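Chapter 4
Stains: What They Are and Why They Stick

Knock a cup of coffee onto a white shirt and something wonderful begins. I mean that! Within a second or two the liquid has raced along the threads, crept down into the gaps between the fibers, and started leaving color behind in places you can't see. If you can forget for a moment that it's your shirt, it is a fine little experiment, and all of the chemistry in this chapter is going on inside a spot the size of a coin.

In Chapter 3 we looked at plain soil: dust, grit, sand, the gray stuff that comes off shoes. Most of it sits on a surface and can be lifted away with a vacuum or a damp cloth. Stains are a different animal. A stain is color that has moved into a material, or grabbed hold of it, so that ordinary wiping leaves it behind. The word gets used loosely at home (people will call a smear of mud a stain when it is really just mud), but in the cleaning trade the difference matters every day, and it will matter in every exercise from now on.

Before you start, you should be comfortable with the pH scale from Chapter 2 and with the names of the common fibers. If you still mix up acetate and polyester, go back to the burn-test table and spend some time with it. You'll be glad you did when we get to solvents.

4.1 A story from the Molden laundry

Mirjana Tomić ran the spotting bench at the Molden laundry for most of her working life, and she kept a notebook. Every garment that came to her with a mark on it got a line: the fiber, the color of the mark, what the customer thought it was, what she thought it was, what she tried first, and what finally moved it. By the time she retired the notebook had grown to 2,000 entries over several volumes, and it is the best teaching tool I have ever come across in this field.

What I love most is the column for the customer's guess. In one run of 200 entries, the customer and the bench agreed on the cause only 79 times. Rust was reported as blood. Old sugar, which turns brown as it ages and even faster under an iron, was reported as tea, as scorch marks, and once as "something from the cat." Cooking oil was reported as water, over and over, and you can see why. A fresh oil spot on dark cotton looks just like a wet patch, except that it is still there in the morning.

So Tomić learned to ask her questions in a certain order, and we'll borrow that order here. What is the fabric? Does the mark have a hard edge or a soft one? Is it stiff? Does it smell? Does a drop of water soak in or sit up in a bead? Only after all that did she ask what had been spilled. You'll find the full set on the Tomić card at the back of the book, and I'd suggest copying it out by hand.

4.2 The four families

We will sort stains into four families. Plenty of real stains belong to two of them at once, and gravy manages three, but the families tell you where to begin.

Protein stains come from living things: blood, egg, milk, sweat, grass to some degree. They dissolve well in cool water while fresh. Heat changes the protein, much as it changes the white of an egg in a pan, and after that the job gets a good deal harder.

Tannin stains come from plants. Coffee, tea, red wine, fruit juice and many soft drinks belong here. They usually respond to mild acids. Bar soap can set them, a fact that has surprised every class I have taught.

Oil stains include butter, salad dressing, makeup, and the black grease from a bicycle chain. Water alone runs right off them. You need a detergent, whose molecules have one end that likes oil and one that likes water, or else a dry solvent.

Dye stains are the stubborn ones. Ink, mustard, beet juice, and the red sock in the white wash are all doing what dyes are supposed to do, just in the wrong place.

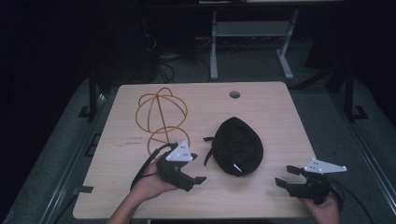

Can a stain belong to one family on cotton and another on wool?

The family stays the same, but the treatment may not. Coffee is a tannin stain wherever it lands. Cotton will put up with warm water, a fair amount of handling and an oxygen bleach. Wool calls for cool water, a gentle touch and a product made for wool. Work out the family first, then check what the fiber can stand.

4.3 Working through this chapter

Section 4.4 takes up the protein family, with the Billgate test strips. Tannins follow in 4.5, and there we meet the Ristić method for blotting from the outside in (try it on a paper towel tonight, it's very satisfying). Oils and dyes share 4.6. The Dikance carpet problem closes the chapter, and it is a long one, so leave yourself an afternoon.

You will need for the exercises: white cotton squares, a scrap of wool, white vinegar, clear dish liquid, an eyedropper, and one cup of cold coffee.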